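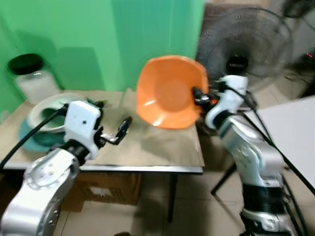

Pantry and Tableware Corner: Notes for Members

The Peton Community House wishes to inform members that the pantry and tableware corner is open again following its June reorganization. The corner serves the shared kitchen and the small meeting rooms on the ground floor. Members who borrow bowls, plates or dry goods from it are asked to read the notes that follow.

The small table remains the place where borrowed pieces are set down and sorted before they go back on the shelves. Its top is covered with brown kraft paper, which may be replaced by any member when it becomes stained or torn. Spare sheets are kept in the hall cupboard. Please do not tape the paper to the dark edge of the table, as the tape leaves a residue that has proved difficult to remove.

Bowls and plates

The orange plastic bowls are intended for washing fruit and for serving dry snacks. They should not be placed in the oven or the microwave. The white bowls with the teal-green interior belong with the dark teal plates, and the two should be returned together – a bowl may be stacked on its plate, but no more than 3 sets should be placed in one pile. Sets purchased from the Plivach household store last year can be replaced individually, and members are asked to report chips or cracks promptly so that a new piece may be ordered.

Groups expecting more than 13 guests should reserve tableware in advance. The reservation sheet hangs inside the pantry door and is cleared at the end of each month.

Jars and dry goods

Clear glass jars with black lids are reserved for dry goods held in common. Each jar should carry a small paper label on the underside stating its contents and the month in which it was filled. Members refilling a jar should empty and wash it first and allow it to dry fully before new stock is added. Supplies from Badawi Wholesale are delivered in large bags, and any quantity that does not fit in the jars should be closed with a clip and returned to the pantry shelf.

Boxes and floor space

A cardboard box may be stored under the table provided that its label faces outward. Boxes should not be left in the walkway, and the floor tiles are to be swept after each use of the corner. The evening kitchen session closes at 8, and all tableware should be in its place by that time.

Members with suggestions for further items may leave a note at the front desk.

Last updated: June

Comments

Could we get a few smaller jars as well? The big ones are heavy when full.

Our reading group used the teal sets last month and everyone liked them. Thank you for keeping them together.

Is the reservation sheet also for the Medasus room, or only for the kitchen?

Contact the front desk | © Peton Community House | Back to top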